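December, bench notes, late afternoon

Back on the wiring for the Andreadis lamp today, after two days of pretending the shelf labels were more urgent. Kuldeep had left the offcut box out for me with a note in it that said "use these first, please," and he is right, we have far too many short ends and I keep opening new spools like a man with money. So I spent a happy hour with a mug of tea sorting lengths by color and putting anything shorter than my hand back in the tin for Cristóbal, who uses the tiny ones for his breadboard lessons.

The plan is still the one from the back page of the last notebook: red for the feed, black for the return, yellow for the switched line to the dimmer. I know Satish would like blue for the switched line, and we talked it over again at lunch (very pleasantly, he brought the good pickle), but there's a lot of yellow in the box and hardly any blue, so yellow it stays until the Hutotham order comes in. If you pick this job up from me, please go by the colors written here and ignore the pencil sketch pinned over the sink. That sketch is from the first version and has red and yellow swapped.
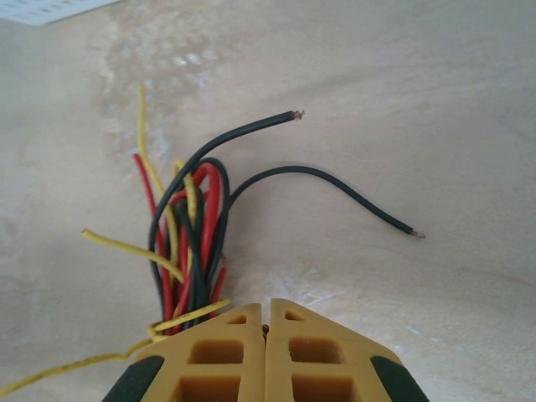
*Yellow, red and black for the lamp. Bare copper at the end of one of the black ones, a bit frayed.*

I want to write down the stripping business properly while I remember it, as I've explained it to three people now and said something different each time. Set the stop on the stripper, squeeze, turn it a quarter turn, then pull. Don't yank! Twist the strands the way they already want to go – you can feel it between finger and thumb – and tin them straight away if you're going to. Any end with strands sticking out every which way gets snipped back and done over. It costs a little wire and saves a lot of muttering at the terminal block.

Bhupendra wants all the cut lengths written on tape flags before they leave the bench. The long run down the stem is 817 mm and the one to the wall plate is 900 mm, both measured with slack included, so please don't add more on top as I did in the spring. The flags go on the end nearest the base.

Still to do:

- continuity check on every length, with Harsh's meter and not the one with the taped probe
- find the smaller ferrules (I thought they were in the Kima drawer, but that's all fuses now)
- ask Satish about the sleeve for the stem
- drawing 3570 needs the new colors put on it

Left the kettle descaled and the iron unplugged. Harsh has the key to the cupboard if anyone is in before me, and the solder is on the second shelf behind the big roll of tape.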